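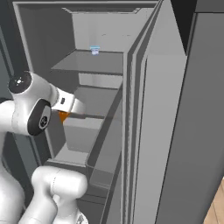

Para Skama, o método não estava em causa; o que não podia aceitar era que se chamasse resultado a uma média de tarefas tão desiguais. Escrevera-o à margem do rascunho, numa frase só, e devolvera o ficheiro antes do almoço.

Li a nota duas vezes. O rascunho tinha 9 páginas e eu tinha até março para o entregar em Drinville. O protocolo estava descrito na secção 2: 400 episódios simulados de cozinha, 3 tarefas, a mesma política de controlo em todas, sementes fixas. Uma tarefa era no frigorífico. As outras duas eram com o ralador, uma à altura da prateleira e outra sobre a bancada de mármore. A média dos sucessos estava na primeira linha do resumo, a negrito.

Abri os registos por tarefa. Demoraram a carregar, como sempre no servidor de Jorkside, e enquanto esperava apaguei o negrito.

Separados, os números diziam outra coisa. Havia 101 falhas, e mais de metade concentrava-se na prateleira. Reproduzi-as por ordem de semente, a um quarto da velocidade, com o gráfico dos binários aberto ao lado. O braço subia com o cotovelo muito fletido e a mão chegava ao ralador quase na horizontal. O erro de posição no punho crescia nos últimos centímetros da trajetória. Na bancada, com o mesmo objeto e o mesmo controlador, essa subida do erro não aparecia. 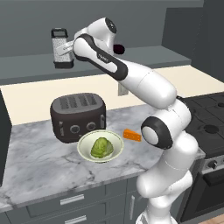 Secção 4. Análise por altura de preensão

Escrevi o título e fiquei a olhar para ele. Mulder tinha-me avisado, no inverno anterior, de que a altura era uma variável e tinha de entrar no desenho. Eu respondera que a política generalizava. A resposta constava da ata, com o meu nome.

Repeti o ensaio da bancada para ter uma linha de base limpa. A configuração inicial era a de sempre: a torradeira encostada ao fundo, a taça com a alface, o ralador de pé. A aproximação fazia-se em diagonal, de cima para baixo, com os dedos virados para o lado direito do ralador.
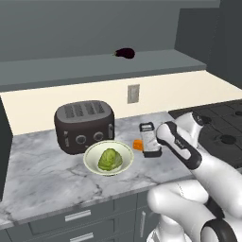
O desvio manteve-se dentro da tolerância em todas as sementes. Guardei a tabela, substituí a média por três linhas e corrigi o resumo. A frase nova era mais longa e prometia menos. Onde antes se lia que o método resolvia a manipulação em cozinha, passou a ler-se que o desempenho dependia da altura da preensão e que a causa provável era a proximidade do limite articular do cotovelo. Acrescentei «provável» depois de alguma hesitação.

Faltava a ata. Procurei a mensagem de Mulder, copiei o parágrafo para a secção 4 e pus-lhe a referência: comunicação pessoal. Depois enviei o ficheiro a Skama, sem texto no corpo do email.

A resposta chegou às sete e pouco. Pedia a mesma tabela para o frigorífico, com as prateleiras separadas.

Voltei a ligar-me ao servidor.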